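Workshop notebook — Sorico trek gear
August, Sunday, bench by the back door

Donurier loop goes out again in two weeks. 20 walkers booked, up from what Renu planned for. Going through tents first, stoves after lunch if there's an after lunch.

Tents. Seam tape on the older Jedero two-person ones is lifting along the foot end, same place every time. Peeled, cleaned with alcohol, re-sealed. Leave overnight before packing, Loan packed one tacky last year and it glued itself shut. Poles ok. One ferrule split, sleeved it with the spare tube.

Weights. Mule load limit is per animal and Cremilda wants it written down properly this time:
- group tent bag, dry, 384 oz with stakes
- same bag with the heavy groundsheets, 400 oz
Go with the light groundsheets. The campsite past the second pass is grass anyway.

High camp is at 2582 m going by Thảo's notes. The old brochure has it lower, needs fixing before teh reprint. Ask Ayanda which file is the live one.

Route change: guesthouse in the lower valley is closed for the season so night one moves to Vũ farm. Longer first day, around 3 hrs extra with the river detour. Not thrilled. People will turn up with new boots. More blister tape in the day kit, and tell the guide to stop early at the bridge.
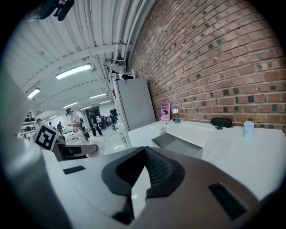
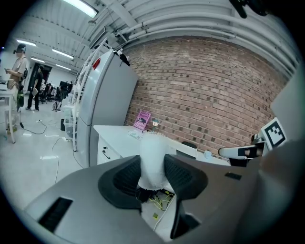 Stoves and water

Jets cleaned on all the canister stoves. One still burns yellow, set aside with a red tag. Pump filters — backflushed, two slow, new cartridges ordered. Chlorine tabs are in date but only just, use those first.

Still to do
- boot dryer fuse
- first aid kits, check agaisnt Renu's list
- reprint kit list, take "optional" off the gaiters
- call Vũ re dinner numbers and the vegetarians
- paint new numbers on the duffels

We use cookies to remember your settings. Accept / Manage
 
Comments

Loan Lục: It was one tent and I bought the new one myself.

Thảo Đồng: Height is from the hut register, I'd trust it over the brochure. Farm has a good kitchen, day one will be fine if they leave by seven.

Cremilda Cordeiro: Is the 384 with or without the repair kit?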